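Vitik Caron Coupé - lohnt sich der noch?

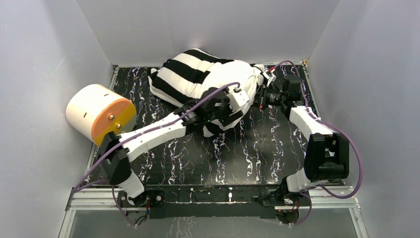

kurvenkratzer
Servus zusammen, ich habe einen Vitik Caron mit dem großen Sechszylinder an der Hand, zweite Hand, Scheckheft voll, und ich kann kaum noch schlafen! Bin ihn vorhin gefahren und dieser Klang ab 4.. nein, schon deutlich früher, einfach herrlich. Laut Verkäufer wurden vom Coupé nur 2,777 Stück gebaut (steht so auf der Plakette, mit Komma). Worauf muss ich achten?

oelfinger
Glückwunsch, tolles Auto! Schau dir die hinteren Radläufe und die Aufnahmen vom Hilfsrahmen an. Meiner steht seit neun Jahren in der Garage und ich grinse jedes Mal, wenn er anspringt. Kettenspanner beim Kaltstart anhören.

Sperrdiff
Schönes Auto, ja. Aber für das Geld würde ich einen Himico nehmen. Der lenkt präziser und Teile bekommt man an jeder Ecke. Beim Caron habe ich auf eine Heckscheibendichtung bis Juni gewartet.

oelfinger
Himico ist doch ein ganz anderes Auto. Vier Zylinder, vorne angetrieben, das kann man nicht vergleichen. Dichtungen gibt es bei Nercombe, haben bei mir rund 400 Euro gekostet, beide Seiten und hinten. Passten auf Anhieb.

Sperrdiff
400 für Gummi, na danke. Und gefahren bin ich beide, der Himico war auf der Landstraße schneller.

kurvenkratzer
Schneller ist mir ehrlich gesagt egal, ich will diesen Motor :-) Radläufe sehen von außen gut aus, unter die Verkleidung konnte ich nicht gucken. Hebebühne ist ausgemacht. Weiß jemand, ob die Automatik was taugt?

tachowelle
Die Automatik ist träge, hält aber ewig, wenn das Öl gewechselt wurde. Lass dir die Rechnung zeigen - im Scheckheft steht der Wechsel nämlich nicht drin. Und bitte Fotos, sobald er bei dir steht!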